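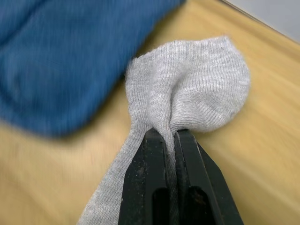

Gray sock held over a light wooden table.

Lamside Tenants Association
Minutes of the general meeting
Jul 24, 2023, 7:00 p.m., ground floor meeting room, Paterson Building

Present: 13 members, the chair, the secretary and the building manager. Apologies were received from two members.

1. Minutes of the last meeting

The minutes of the June meeting were accepted with one correction. Under item 4, "east stairs" should read "west stairs."

2. Matters arising

The light over the bike rack has been replaced. The side gate still sticks and has to be lifted to close. The manager has asked the locksmith to look at the hinge as well as the latch.

The request for a second recycling bin was turned down by the hauler. The secretary will ask again in writing and copy the city.

3. Laundry room

The contract with Pindard for the washers and dryers ends this fall. The manager passed around the renewal terms. Pindard would replace the two oldest washers and keep the other machines. The price of a wash would stay where it is for the first year. The dryers would go to a shorter cycle at the same price, and several members objected to this.

A member asked whether the association could get a quote from another company before the owner signs. The manager said Lernero had been contacted and would send someone to measure the room. Lernero has asked for the drain location and the age of the wiring.

There was a long discussion about hours. The room now closes at 10 p.m. Members on the second floor, directly above the dryers, want to keep it that way. Members who work evenings asked for 11 p.m. A vote was taken on a trial of the later hour on two nights a week, washers only after 10. The motion passed, 8 to 5. The manager will post the nights on the door.

Clothes left behind: items are being piled on top of the machines and some have ended up behind them. It was agreed that left items go on the shelf by the door and stay there until the end of the month, then go to the clothing drive. Single socks are included. One member felt a month was too short for people who travel. No change was made.

Lint screens — members are asked again to clear them after each load. A sign will go up in larger type.

4. Roof and gutters

The gutter on the north side overflowed twice in June. The roofer found leaves and a tennis ball in the downspout. The flashing at the corner is loose and will be repaired under the existing warranty. The manager does not have a date yet. Top floor tenants with stains on the ceiling should report them in writing, with the apartment number, even if they have reported them by phone.

5. Courtyard

The owner has approved $200 for plants and soil. Suggestions were ferns for the shaded side and something that will survive the wind by the gate. Tomatoes were proposed and discussed. The two raised beds nearest the spigot may be used for vegetables this year, first come, by sign-up sheet in the lobby.

The hose has a split near the nozzle. The manager will buy a new one out of the maintenance budget, separate from the plant money.

6. Other business

Packages are still being left outside the front door. The carrier has the new entry code, but not every driver uses it.

A member asked for the minutes to be posted sooner. The secretary will put them in the lobby and on the website within a week.

The meeting closed at 8:40 p.m. The next meeting will be in the same room, date to be posted in the lobby.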